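Every spring a company promises a machine that will do the kitchen chores by the end of the year. In June it was Troron, with a two-armed helper priced like a used car. I would not put money down yet.

Dishwashers and floor sweepers work because someone shrank the job to fit them. Putting away the silverware is a different matter. Forks nest. A knife lies flat and gives fingers nothing to grab. Chopsticks roll, and they come in pairs that somebody has to keep together.

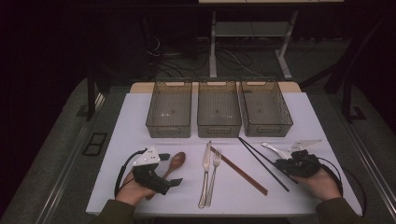 By Onu Tundar

Sorting a knife, a fork, a wooden spoon and a few chopsticks into three bins is work a child can do while talking about something else. For a pair of stiff metal or plastic fingers, each piece is its own problem — and a person is still the one holding the grippers.

At a demonstration in Wivinport I watched a machine clear 9 place settings without help. It took 72 minutes. My family does it in five, with arguing.

The shop floor is further along, mostly where the same part arrives in the same spot all day. Kitchens don't run that way. Until the price drops and the speed comes up, I'll keep drying the forks myself.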